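Gripper Trials at Pliston: Questions We Often Get

Last updated Thursday, July 18, 2024

We receive many e-mails from people who want to try a gripper or an arm in our workshop before they buy one. The same questions come again and again, so Irja Räsänen and I have collected our answers on one page. If your question is missing, please write to us and we will add it.

Kaisu Miettinen, trial desk

What can I test with you?

You can test grippers, small arms, wrist cameras and controllers. Most visitors come to compare grippers on the same arm, with their own products. We keep two-finger electric grippers, one three-finger gripper, suction cups in several sizes and a soft gripper from Stekex. The soft one must be reserved early, as we have only one and it is popular with bakeries.

Do I have to bring my own parts?

It is much better if you do. A gripper that is very good with our test objects may be poor with yours. If you can't bring the real product, for example when it is still being designed, bring something with the same weight and the same surface. A printed part in the right shape but with the wrong surface has misled more than one customer.

Can you test food?

Yes, we test food often. Fruit and vegetables are good test objects also for people who don't work with food, as every piece has a different shape. A program that depends on exact dimensions will fail quickly, and you learn this on the first morning. Peppers are my own favorite. The skin is smooth and the walls are thin and hollow, so a gripper with too much force leaves a dent, and one with too little force lets the pepper turn between the fingers.

We don't test raw meat or fish. Our tables are not in a washable area.

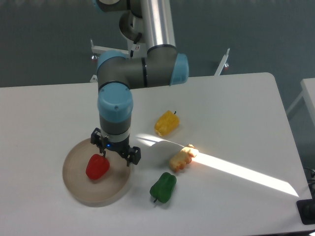 For round or uneven objects, the direction of the approach matters as much as the force. Hanan Semaan, who writes most of our pick programs, always begins with a straight approach from above and the fingers fully open. Only when this works does she try to come from an angle. Please don't be disappointed if your first hour goes to such simple moves. It saves time later, when you want to compare two grippers and need to know that the arm did the same thing with both.

How do you compare two grippers fairly?

We change one thing at a time. The arm, the speed, the table, the objects and the starting positions stay the same, and only the gripper is changed. After the change we measure the tool center point again. Many people forget this when they do the test at home, and then they blame the new gripper for an error of the old settings.

Each gripper gets the same list of picks. We write down for each pick if the object was lifted, if it moved in the fingers, and if it was put down in the right place. These are three different results and we don't mix them into one score. You may do that yourself afterwards if your boss wants one number.

How many picks are enough?

It depends on what you want to know. If one gripper is clearly wrong for the job, you see it before lunch. If two grippers are close, you need many more picks. Our longest comparison had 1,741 picks and was made in June for the Arkau project. At the end the two grippers were still so similar that the customer chose by the price of spare fingers. I think this was a correct decision.

For a normal one-day visit, up to 900 picks is possible when the objects are placed by a feeder. With objects placed by hand it is far less.

Two fingers or suction?

We are asked this every week and can't answer it by e-mail. Suction is fast and needs little space around the object, but it wants a closed and fairly smooth surface. Two fingers accept more kinds of surface, but they need free space on both sides. If your objects lie close together in a box, look at the space first. Zhuoran Mao made a small cardboard template in the shape of our open fingers, and customers can borrow it to check their own boxes. It is the cheapest tool we have.

Do I need a camera?

Not for a first gripper test. If the objects are always put in the same place, a taught position is enough, and you will have fewer things to suspect when something goes wrong. When you are ready for a camera, we can mount one at the wrist or on a fixed stand. Please tell us if your workplace has windows. Sun on the table changes during the day, and a detection program adjusted in the morning can behave differently after lunch. We have blinds, but you may also ask us to leave them open and test with the real problem.

Which controllers can I use?

You can use our controller or bring yours. If you bring yours, send us the model and the software version one week before the visit. We had several lost mornings because of a missing adapter or an old license. The Bùi controller is supported, but only with its newer firmware.

Where should the cable go?

Outside the arm, with a loop at the elbow that is long enough for the full movement. Before you start the real test, move each joint slowly to both ends of the range you will use and watch the cable all the time. A cable that is too tight pulls on the connector, and the fault it gives looks like a communication problem.

How many people may come?

Up to four. With more, some will only stand and wait. At least one should be able to write or change a robot program. If you have no such person, we can program for you, but then please book two days.

Can I publish my results?

Your results are yours. We ask only that you mention the finger type and the force setting together with the numbers, as a result without them can't be repeated. Videos are allowed, except when another customer is in the room.

What happens if I damage something?

Tell us immediately. Worn finger pads are included in the price. A bent finger or a broken connector is paid by the visitor, at the price we pay. Venla Partanen checks the equipment with you before you start and again when you leave.

How do I book?

Write to the trial desk with a short description of your object, its weight and what you want to compare. A photo taken with your phone is fine. We usually answer within two working days.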